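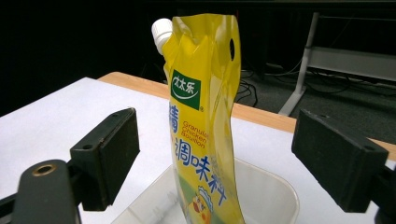 Open day at the workshop: notes while I still remember them

2022-01-29
Amber Dunmore

Home | Notebook | Builds | Visitors | Parts list

Voice is gone, feet hurt, very happy. Writing this up tonight so the rest of you can correct me on Monday's page or whenever you get to it.

Doors opened late because the Boltari controller wanted an update the moment it was plugged in. Lesson for next time: power everything up the evening before and leave it up. Once it was going it ran without a hiccup, and the first visitors didn't seem to mind looking at the tool bench while they waited. A few of them asked better questions about the bench than about the robot.

The grocery table

This was the station I worried about and it was the one people kept coming back to! The idea was simple: pantry stuff, small tubs, put one in the other, let visitors try it with the hand-held gripper before they watched the arm do anything. Everybody thinks picking up a bag is easy until they have two stiff fingers to do it with.

The chicken bouillon pouch (太太乐, the tall yellow one with the screw cap on the corner) was the star. It's a lovely awkward thing. The plastic creases wherever it likes, the spout sticks out at an angle, and it's never quite the same shape two times running. Standing it up in the frosted tub helps a lot. I want to keep the pouch-and-tub pairing for the next demo and also for our own practice runs.

What I noticed watching people:

- Almost everyone goes in too high the first time and gets a pinch of the top seal. It holds for a moment, then the bag swings.
- Kids come in low and wide and square up before they squeeze. Adults talk while they close the fingers and then wonder where the bag went.
- Several people went for the cap as a handle. Not a bad instinct, and I'd like to try it properly with the arm.
- One girl looked at the hang hole at the top and asked why we didn't just use a hook. I had no good reply. We should try a hook.

She also wanted to know whether the chick in the chef's hat was our mascot. I said I'd raise it.

Talk and arm demo

I gave the talk 4 times, and it got shorter and better each time. The last version dropped the slides completely and I just stood there opening and closing the gripper with my hand while I talked. Do that from the start next time. The moment that lands is when people have just tried the gripper themselves and then see the arm make the same kind of approach. You can hear the room change, it's great.

For the arm we ran the Plorkerar routine on boxes first, then soft bags. Boxes were steady all afternoon. Soft bags were mixed, and I said so out loud every time before starting, which made people root for it. When it dropped one there was a groan like a missed penalty kick, and when the next one went in there was actual applause. For a bag of seasoning!

Zaseo sent two people over and they stayed nearly to the end. They were mostly interested in the finger pads and how we swap them. I showed them the spare set and they took measurements. They've invited us to see their packing line, and I said yes for all of us without asking, so please be free in the spring.

The Son team brought their little floor rover and parked it by the entrance. Very popular, slightly in the way. Next time it gets its own corner.

Bits and pieces for whoever sets up next

- The sign-in sheet needs more lines. I ended up writing on the back.
- We printed 700 flyers and there are a lot left. Same text still works, so don't reprint.
- The cycle counter on the demo arm read 3,505 when I shut it down. Pads are due for a check at 2,000 and I don't think we did it. I'll look at them first thing, before anyone runs it again.
- Cables: tape them down along the whole walking side. I taped only half and spent the day steering people around the other half.
- Bring the tall stool back up from storage for smaller visitors. The step worked but it's narrow.
- Lights over the demo tables were good. The back of the room was gloomy, and people didn't drift over there even though the old linkage models were out. Borrow a lamp.

Things to try this week

1. Pouch from the side, fingers at mid height, slow close. Log where it folds.
2. Same again, gripping by the cap.
3. The hook.
4. Swap the tub for something narrower and see if the bag still stands.

If anyone has photos or clips from the afternoon please drop them in the shared folder under Visitors. I'd love one of the applause. The leftover cookies are on top of the parts cabinet, and the gripper is on its charger.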